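Open morning at the Furndale growers' co-op

Riltum, the tea and coffee importer, says its ethical premium reaches 2,810 farming families. I went to its open morning at Furndale in October wanting to see the sums. We got a film, a biscuit and a leaflet.

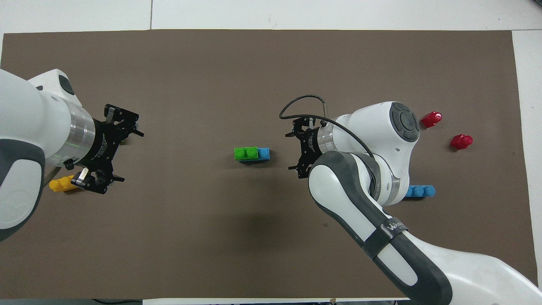 Who checks that the premium is paid?

Riltum's own staff visit 317 of the farms, and the rest fill in a form. I asked to see a form and was told they were kept at Ular.

The Amini coffee was decent, I'll give them that. It costs a good deal more than the ordinary bag, and the leaflet doesn't say how much of the difference goes to the grower.
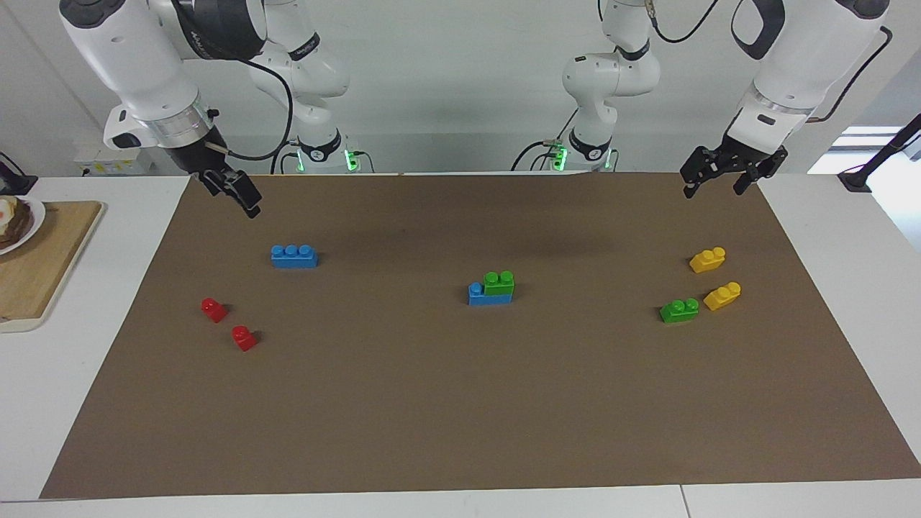 What I'd want before buying

A price per kilo at the farm gate, and a named outside auditor. I've asked for both by email.

7 shares

2 comments

teapot_lil: Same film as last year. Same biscuit too.

Moorside: My sister buys the Amini and swears by it. Did they answer your email?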